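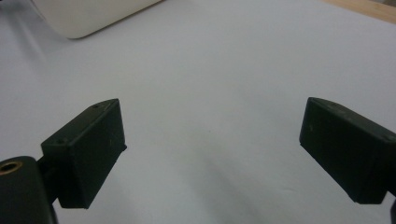
Commenters under the January post objected that a sourdough starter kept at 100 percent hydration can't be compared with a stiff one by rise height alone, and that I should have weighed the acid instead of watching a jar. The first half of that is correct. Rise height measures trapped gas, and a stiff dough traps more of it.

Notes > Kitchen > Fermentation > Starter log, part 2

I reran the comparison with titration. The method is simple enough to do on a counter. Take a fixed weight of starter, disperse it in distilled water, add indicator, and add dilute sodium hydroxide until the pink holds for thirty seconds. The volume of base used gives total titratable acidity. A pH strip won't do the same job. Flour buffers the acid, so two starters can read the same pH and taste quite different.

Both cultures came from the same parent, which I have kept on Hodia whole wheat since moving here. One was fed at equal weights of flour and water. The other got half the water. Both sat in the hall closet, where the thermometer stays within a degree of 19 C if I keep the door shut. I logged times in Kisik, which exports clean columns and otherwise annoys me.

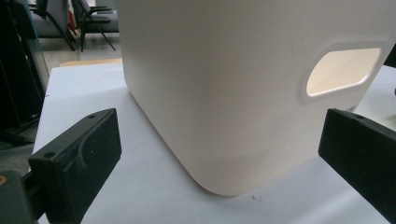

The liquid starter acidified faster for the first several hours and then flattened. The stiff one lagged, crossed over during the night, and was still climbing when I stopped at 7 a.m. I had expected the lag. The crossing came earlier than I expected, and I repeated the run to check it. Same order, slightly different times.

My reading is that the liquid culture exhausts its easy sugars sooner and the stiff one keeps working at a slower pace. I can't separate that from the effect of yeast activity with this setup. It would need plate counts, and I don't have an incubator.

Two sources of error. The endpoint is hard to judge in a suspension full of bran, so I let the sample settle and read the liquid on top. And the scale drifts. I now check it against a 593 g steel bar before each session, a leftover from a Brurnura shelving kit that happens to be very convenient. I had the bar weighed on a certified scale.

For bread, the practical result is small. If you want a sour loaf from a stiff starter, leave it overnight. If you feed liquid and bake the same day, expect less acid than the smell suggests.

Next run will be rye, same closet, same feeding weights.

Comments (3)

mashbill: What concentration of hydroxide? I use 0.1 normal and the volumes come out easy to read on a 10 mL burette.

author: 0.1 normal here too. I should have put that in the post.

crumbline: Did you try Nwachukwu bread flour? Less bran, so the pink should be easier to see. You'd lose some buffering though.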